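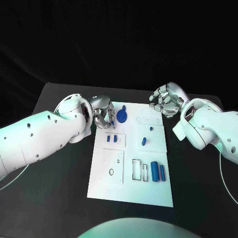

Figure 3. White board with blue pieces and black printed outlines, on a dark tabletop.

### 4.2 Weed emergence under the two mulches

Seedling emergence was recorded on the front-yard beds at Bremum and Flollbridge from the first week of April until the beds were cut back in November. Both sites had been dug, leveled, and edged the previous fall. Half of each bed received shredded bark and the other half received leaf mold, each spread to a settled depth of 8 cm. Seedlings were pulled at each visit, so a plant could enter the record only once.

Over the full season, 2675 seedlings were removed from the bark plots and 1139 from the leaf mold plots. The difference was largest in spring and had nearly closed by late summer. Annual meadow grass and hairy bittercress made up most of the early emergence on both surfaces. Later visits were dominated by wind-blown species, mainly willowherb and sow thistle, which rooted in the mulch itself and showed little preference for either material.

Perennial weeds were handled separately. Bindweed came up through both mulches at Flollbridge, where it had been present in the old lawn, and was absent at Bremum. Regrowth from root fragments was not included in the seedling totals, and no attempt was made to dig out the roots during the trial.

The leaf mold settled faster than the bark. By midsummer it had thinned enough at the bed edges to show bare soil, particularly along the sidewalk, where foot traffic and runoff from the pavement moved it into the gutter. These strips were not topped up. Emergence along the sidewalk edge was higher than in the middle of the same plots, and we return to this edge effect in Section 5.

### 4.3 Soil moisture and plant losses

Soil moisture was read with a Najjar hand probe at a single depth below the mulch line. Readings were taken before 9 a.m. and were skipped on mornings after rain. The plots under leaf mold stayed wetter during the dry spell in July, but the two treatments could not be separated in spring or fall. Watering was left to the householders, who were asked to treat both halves of the bed alike. Compliance was not checked, and the moisture results should be read with that in mind.

Plant losses were low. Of the shrubs and perennials set out at the start, 3 died before the end of the season, all of them lavender in bark plots at Bremum. The soil there is a heavy clay, and the crowns had been set below grade at planting. We do not attribute the losses to the mulch.

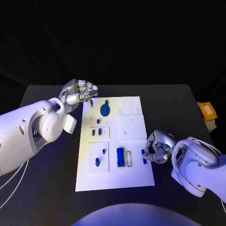

### 4.4 Labor

Householders at both sites kept a log of time spent on the beds using the Fandow garden diary. Spreading leaf mold took longer than spreading bark, mostly on account of the extra barrow trips needed to reach the same settled depth. Weeding time followed the seedling totals closely in spring but not in summer, when much of the logged time went to deadheading and watering. Entries that did not state which half of the bed had been worked were dropped before analysis.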